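4.2 Le panier comme unité de mesure

Les livres de comptes de Tapsell nous ont réservé une très belle surprise ! À la halle de Graneck, la laine brute et les noix se vendaient toutes deux « au panier », sans que le poids soit jamais noté. Nous avons dépouillé presque 2 000 entrées, et le mot y change de valeur selon la denrée, la saison et même le vendeur. En octobre, un panier de noix vaut 13 livres à Graneck et 26 à Kandby, du simple au double pour un même terme (et dans la même vallée !). Cette souplesse, loin de gêner les échanges, laissait une vraie place à la négociation, et les marges des registres en gardent des traces savoureuses : « panier comble », « panier ras », « panier de voisin ». La forme ouverte du récipient (fig. 2) se prête bien à ces distinctions, le comble supposant que la denrée dépasse le bord.

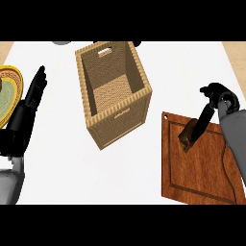
Fig. 2. Panier tressé rectangulaire, ouvert sur le dessus.

Selon Cameron Kereama, il faudrait toutefois lire « panier de voisin » comme une remise consentie sur le prix, à quantité égale, et la mention reviendrait surtout dans les années de mauvaise récolte. Nous reprenons cette hypothèse en 4.3 avec les comptes de Kandby.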